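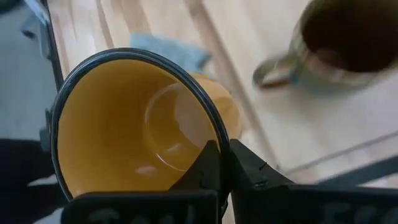 Bench notes, May 2025. Two weeks into the trial of the Claltgate gripper kit, and I think I finally have enough to write down something useful for the rest of you, so put the kettle on, because I do go on a bit. For anyone joining from the other workshop: the kit is a pair of fingers, the wrist camera, a little control box and a year of support, and we have it on loan from Tadden until the middle of June, when we either pay for it or post it back. I wanted to try it on the sort of thing our customers really own, so it has been crockery all week. The yellow mug with the dark rim has become my favourite test piece, partly for its lovely mustardy inside and partly for being such a nuisance. The glaze throws a pale shine back at the wrist camera, right down in the bottom of the cup, and the part of the software that looks for edges would dearly love that shine to be a second rim. With the mug tipped so the opening faces the camera and both fingers down at the near side of the rim, the dark edge stands out well against the yellow, and that is the view I've been using to teach it the difference.

Fitting the thing was easier than I feared. The adaptor plate went on with the screws supplied, the cable is long enough to reach the box without pulling at the elbow joint, and the software found the fingers on the second go (the first go was me, I had the box switched off at the wall). The printed guide is decent, though it assumes you already know which way round your wrist flange goes. I have pencilled an arrow on ours.

Now the grips. I ran 27 pick-ups with the force setting left where Tadden had it and logged every one in the blue book. There were two drops, both onto the foam, both with the fingers closing too high on a curved side. I then brought the force down by 11 per cent and felt much happier about the glaze, though I'd want to do a longer run before I let anyone else's best china near it. What I like very much is how slowly and politely the last little bit of closing happens. The old fingers used to snap shut like a clothes peg and we all winced.

What I like less is the narrow gap when the fingers are nearly together. Handles are a pain. If the handle comes in at an angle the fingers want to straddle it, and the approach has to be set by hand. Tadden say there is a softer pad set for this, sold separately of course, and I've asked whether we can have a pair on loan too. No answer yet.

A word on the camera as well. It is small and it sits close, so you get a splendid view of whatever is being held and a rather poor one of anything further off. Strong sun across the pale wood washes the grain right out. I tried the blind half down after lunch and the edges came up much better, so please leave it there if you're running anything in the afternoon. I'd like to try a matt mat under the work too, if somebody can find the grey one that used to live under the drill press.

On price, the quote is still the same as at the start and I don't think it is silly money, but the support only covers office hours and we do a good half of our testing in the evenings. I'd push them on that before signing. The Haverford kit we looked at in the winter was cheaper and had no camera at all, and I wouldn't go back to it.

Still to do: glass, which I've been putting off. Saucers, flat on the table. A proper go at handles once the pads come. Check the screws on the fingers again at the end of the week and write the date on the tape.

Comments

Could you note the approach angle for the two drops? I have a feeling I've seen the same thing with bowls.

It's in the blue book, back page, in my worst handwriting. Shout if you can't read it and I'll type it up.

Grey mat is under the sink in the back room. It wants a wash.

I'd vote for keeping the kit if they'll stretch the support hours. It's much quieter than the old one, which matters when you sit next to it.

Recent entries
Haverford kit: notes after the first day
Making a cable guide out of offcuts
Calibrating the wrist camera, second attempt
Order list for June

Fustutlow Workshop notebook | Contact the bench | Back to top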